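Ticket 741: merit list shows wrong ranks after answer key change

Opened by: Anathi Chauke, admissions office, Hallelitz
Assigned to: Jarosław Marciniak
Priority: high
Status: closed, one follow-up open

## Reported problem

The law entrance merit list was rerun on December 1, 2023, after question 54 was dropped from the key. Scores on the candidate portal changed as expected. Ranks did not. Two candidates with the same total are shown 382 places apart, and the PDF rank card doesn't match the portal for either of them.

Steps to reproduce:

1. Log in to the portal as staff.
2. Open Results > Merit List > General.
3. Sort by total score, then compare the Rank column.

## Log

**09:40, Jarosław.** Confirmed on the live site. The score table has the new totals. The rank table still carries the June timestamp from the mock run, so it was never rebuilt.

**10:15, Jarosław.** Started the rank job by hand. It stopped after 2000 rows with "duplicate key in tiebreak". No ranks were written. Asked Lesego Zulu for the tiebreak rules in force this year.

**11:05, Lesego.** Rules are: higher score in legal reasoning, then older candidate, then application number. The config still has the old order, with age first and nothing after it. 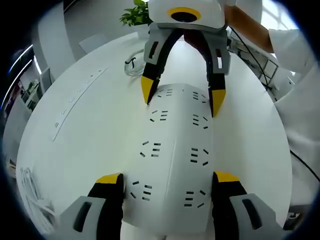

## Fix

- Set the tiebreak order to match Lesego's note and added application number as the last step.
- Reran the rank job on the test copy. It finished with no errors.
- Reran on live and cleared the portal cache.
- Regenerated the rank cards. Old PDFs moved to the archive folder.

**14:30, Anathi.** Checked both candidates from the original report, plus the top page of each category list. Portal and PDF agree. OK to close.

## Still open

Marthinus Dlamini wants the rank job to start on its own whenever the key is edited. Moved to a separate ticket. Until then, anyone who changes the key has to run it from the Jobs page and check the timestamp before publishing.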